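Unit 4. Colobine diet and digestion
Notes by Ka-ming Tai, revised March

Colobines (langurs, leaf monkeys, colobus) differ from the other Old World monkeys mainly in the gut. The stomach is divided into chambers, and the upper ones hold bacteria that break down cellulose before the food reaches the acid part. Cheek pouches are absent.

**Terms to know**

- *Foregut fermentation*: microbial breakdown ahead of the acid stomach
- *Folivore*: animal whose diet is mostly leaves
- *Bilophodont molar*: molar with two cross ridges, used for shearing
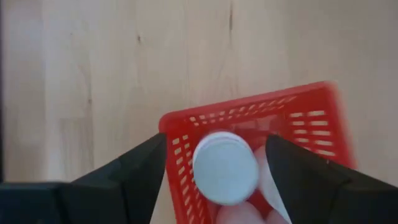 *Fig. 1. Red plastic basket on a wooden surface.*

Young leaves are preferred to mature ones. They carry more protein and less fiber. Mature leaves are eaten when little else is on the tree. Seeds and unripe fruit are taken by most species; ripe, sugary fruit is taken less, as rapid fermentation lowers the pH of the forestomach.

The upper chambers must stay near neutral for the bacteria to survive. Saliva acts as the buffer. Long rest periods after feeding are normal and should not be scored as inactivity due to illness.

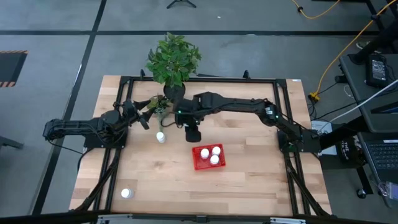
Feeding records are taken by scan sampling. For the Grernstead exercise, use a 2-minute interval and enter the plant part first, then the species. Leave the species blank if it is uncertain. Each group submits 300 scans. Incomplete sheets go back to Bülent Eren before the data are pooled.

**Reading:** Marquez handout, sections 2 and 4. Section 4 covers tooth wear and is needed for the next unit.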